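Wonedmont puts two grippers to the laundry test

Wonedmont has spent the spring trying two grippers on the sort of job home robot makers like to promise and seldom show in full: handling clothes on a padded seat. The firm says its new controller, Nerkasen, makes the choice of fingers matter less. That claim needs more proof than it has so far.
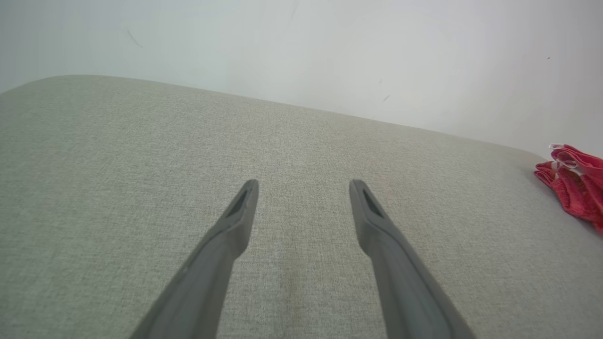

The slotted grey fingers, open over the upholstery, as seen from the gripper.

According to figures released on Sunday, April 9, 2023, the trial ran to 2,106 grasps, of which 352 were thrown out as "setup errors". Wonedmont has not said what counts as one. Filippos Bakalis, who leads the work, calls the results encouraging and says soft fabric is the hardest thing his team has tried.

Fabric is hard, certainly.
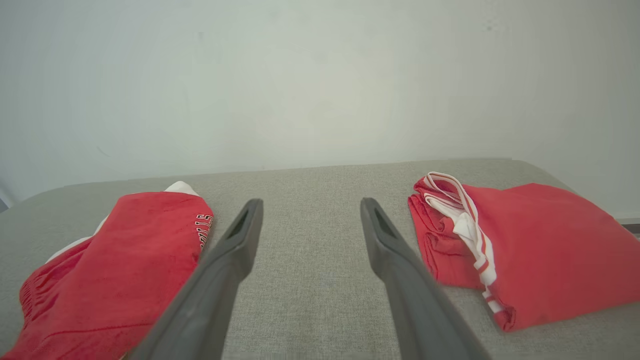 But a couple of red garments on a plain grey seat is a kind test – few sofas at home are so tidy. Sofia Politis of the test house Sfakianakis would like to see both grippers run by people outside the firm, with the thrown-out attempts put back in. Wonedmont says a second round, using the Jolley arm, is planned for September.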